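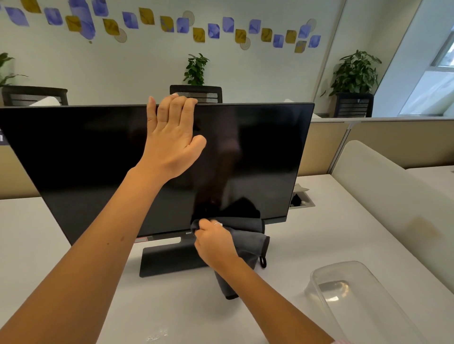
Cleaning a monitor screen with a microfiber cloth.

To: Vendunbridge tenants' list
Subject: Re: Shared desks on the second floor – revised arrangements

Dear colleagues,

Thank you to those who replied to the notice sent in March. The building office has considered the comments received, and the following will apply until further notice.

Desks on the second floor may be reserved up to 10 working days ahead. A desk which has not been taken up within 30 minutes of the booked time will be released to others. Tenants who know that they will be late should telephone reception, who can hold the desk until noon.

Selim Aydoğan wrote:
> We at Lerkine have no objection to the booking system as such. Our
> concern is with the 16 desks by the west windows, which De Haan
> staff seem to hold from one week to the next. Could there be a limit
> on repeat bookings? We would also like to know who is responsible
> for wiping down desks and screens between users.

On the first point, no tenant may now book the same desk for more than 2 days in a row. De Haan has been informed and has agreed to clear the drawers on that side.

On the second, each user is asked to leave the desk and screen clean. Cloths are kept in the cupboard beside the printer – please return them there. Zeker will continue to clean floors, kitchens and washrooms in the evening, but its contract does not cover equipment on desks.

Requests for fixed desks on medical grounds should be sent to this office directly and not to the list.

Yours faithfully,
Building Office, Vendunbridge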